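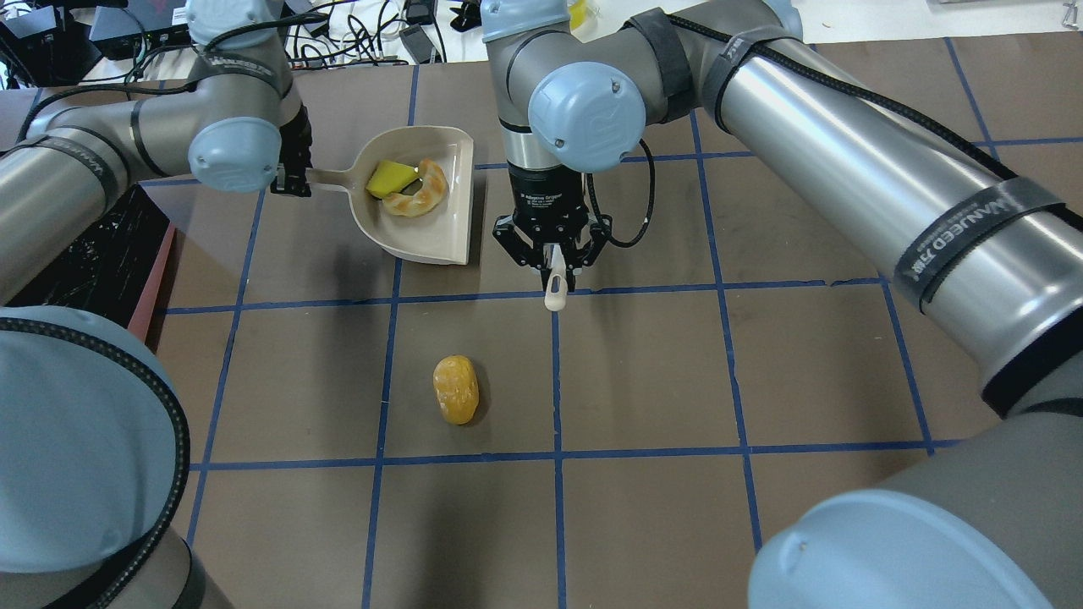

Carla Abou Jaoude says to keep one dustpan for tables and another for floors, and never let them swap. I read that in an older thread here and would like to do it, but I only have the one set at the moment and I want to sort the table out properly before I buy another.

We run a play table for small children at the hall in Enthorpe. The top is brown and I have marked it off in squares with blue tape. At the end everything gets swept up: crumbs, bits of dough and the small toys that got left out. The pan is a beige plastic one and it takes a sponge and a toy pastry together without trouble. Crumbs are the problem. They catch along the edges of the tape and the brush rides over them. There is also always a thin line of dust left in front of the pan.

What is the best way to get a taped table clean without lifting the tape? And where do you keep the dustpan and brush so they don't end up on the floor?

Dalal Hijazi
2025-09-17

Carla Abou Jaoude

Sweep along the tape first, then across it. If you go straight across, the bristles push crumbs under any edge that has started to lift. Do one row of squares at a time and bring everything to the side of the table nearest you.

For the thin line, turn the pan a quarter and sweep again, then draw it back a little and repeat. Two or three short strokes do more than one long one. What is left after that is a job for a barely damp sponge. Wring it out hard. Water softens the glue on most tapes and then you will be replacing it every week.

Pick the toys out before you sweep. Anything larger than a walnut holds the brush off the table.
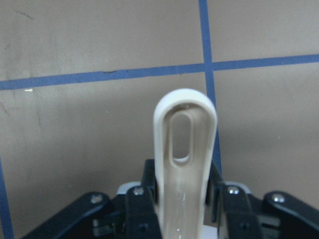
As for storage, use a hook. If there is a slot near the end of the handle, a plain cup hook will do, screwed in under the shelf or on the side of a cupboard. I put mine up in August and they have stayed off the floor. Leave 55 cm of clear space below the hook so the bristles don't rest on anything. Bristles that stand on a surface bend over and stay bent, and a bent brush leaves more behind.

Write TABLE on both pieces with a marker. It wears off but you can write it again.

Sayegh

Just use a handheld vacuum. Ours came from the shop in Liltell and it does nearly everything. You do need to empty it.

inach_300

Replace the tape when it lifts. Press the new strip down with the back of a spoon. I wash the pan and brush in warm soapy water and let the brush dry hanging up, bristles down. I don't bother with separate sets, I just wash them more often.

3 answers
Share 55

Comments

Dalal Hijazi: Thank you Carla. Sweeping along the tape worked much better. I haven't put the hook up yet.

Sayegh: What size cup hook?

Carla Abou Jaoude: Take the brush to the shop and try it in the slot.

Guest: The vacuum frightened our two-year-olds, so it went back in the box.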